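Keeping the Kitchen Open: A Conversation with Ilse Hagedorn

The tenant services office at Steinbach manages 19 apartment buildings, most of them built before central ventilation was common. Ilse Hagedorn has directed the office for six years. She spoke with the resident bulletin on a Friday morning about kitchen upkeep, shared costs, and the revised repair policy that takes effect in December.

Ms. Hagedorn began her career in accounting and moved to housing after a merger closed her department. She describes the change as a practical decision. "I had a mortgage and a notice period," she said. "The housing office needed a person who could read a budget. I did not expect to stay."

Her first assignment was a review of repair requests. Kitchens accounted for more of them than any other room, and many of the requests concerned the same few problems: slow drains, loose cabinet hinges, weak exhaust fans, and cracked grout. Under the earlier policy, each request was handled separately. A plumber might visit an apartment on Monday and an electrician two weeks later, with the resident at home for both.

"People were using up their vacation days to wait for us," Ms. Hagedorn said. "When I read the complaints, the repair itself was seldom the subject. They were writing about the waiting."

The revised policy groups kitchen work into a single visit. Residents receive a form in advance and list everything that needs attention, including small items they might otherwise leave alone. Jana Janssen, who coordinates the visits, reviews each form and calls the resident if anything is unclear. Ms. Janssen noted that the calls are often longer than the form would suggest. "Someone writes one word, such as 'fan,' and then we talk for a quarter of an hour," she said. "By the end I know about the fan, the window, and the neighbor's cooking."

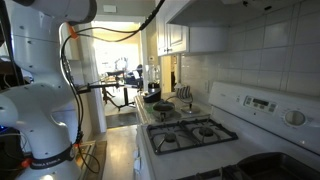
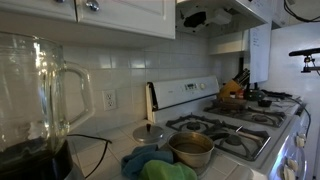

The policy also settles a long disagreement over cost. Residents may now spend up to $3,000 of the shared building fund on kitchen improvements in a given apartment, provided that the work stays with the unit when they move out. Shelving and lighting qualify. Countertop appliances do not, a point on which the office receives regular letters.

Ms. Hagedorn was direct on the subject. "A stove belongs to the building. A toaster belongs to you. I understand that there are things in between, and we will look at those one at a time."

Asked whether older kitchens should simply be replaced, she was cautious. The office completed a full replacement program at its Trarby property, and the results were mixed. Residents liked the deeper sinks, but several missed the pantry closets that had been removed to make room for larger refrigerators.

"We gave them what the catalog said a kitchen should be," she said. "I would ask more questions now - and I would ask them before the closets came out."

Forms for the December visits are available at the front desk and should be returned to Ms. Janssen. Residents who need help completing the form may call the office in the morning.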